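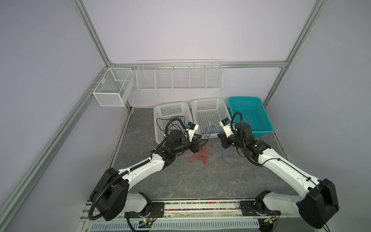
Girkileck Place Names, release 3

A table of minor place names from the parish of Girkileck: fields, lanes, wells, bends in the river, and a few houses that were known by a name before they had a number. The names were taken from tithe maps, estate papers and talks with people who farm or used to farm there. There are 1,318 rows.

Contents

names.csv – one row per name
sources.csv – one row per map, book or interview
variants.csv – other spellings, linked to names.csv by name_id
notes.txt – longer remarks that would not fit in a cell

Columns in names.csv

name_id: a whole number. Numbers are never reused, so there are gaps where rows were merged.
name: the spelling we chose as the main one. Usually the most recent written form.
kind: field, lane, water, wood, house or other. Orchards are under field.
easting, northing: the middle of the feature, in metres. Blank if we could not place it.
placed_by: map, speaker or guess. Please filter out guess if you are measuring distances.
first_year: the earliest year the name is found in writing. Blank for names known only from speech.
source_id: points to sources.csv.
still_used: yes, no or unknown, as told to us by at least one person living in the parish.

All files are UTF-8 with commas between fields. Text containing a comma is in double quotes. Some older spellings have accents that are in the source and should be left alone.

How the names were gathered

Benito Sarmiento read the maps and typed up the field books. Remedios Barrios did the interviews, 29 in all, and wrote the variants file from her own notes. Where a speaker and a map disagreed on the spelling, both were kept. Where they disagreed on the position, the map was followed and the speaker's version went into notes.txt.

Rainer Haberkorn checked every row marked guess against the later estate plan and was able to move 104 of them to map.

Known problems

The east side of the parish, towards Talline, is thin. The estate papers for that side are in private hands and we have seen only the index.

Field names ending in -wood and -wode were mixed up in release 1. Most are now right, but Zivwood Bottom and Zivwood Close may still be the same field.

Some positions were read from a folded map and can be out by around 100 metres near the crease. These have "fold" in notes.txt.

still_used was not asked in the first few interviews. Those rows say unknown.

Changes since release 2

Lanes and paths merged into one kind, lane.
Duplicate rows for Upper and Over Mead joined.
first_year corrected for the names from the second field book, which had been entered under the year of binding.

Use

Free to copy and change, with credit to the Girkileck names group. Interview recordings are not included. Speakers are listed in sources.csv by number only.

Corrections go to Ognjen Georgiou, with the name_id and, if you have it, a page or sheet number. The next release is planned for January.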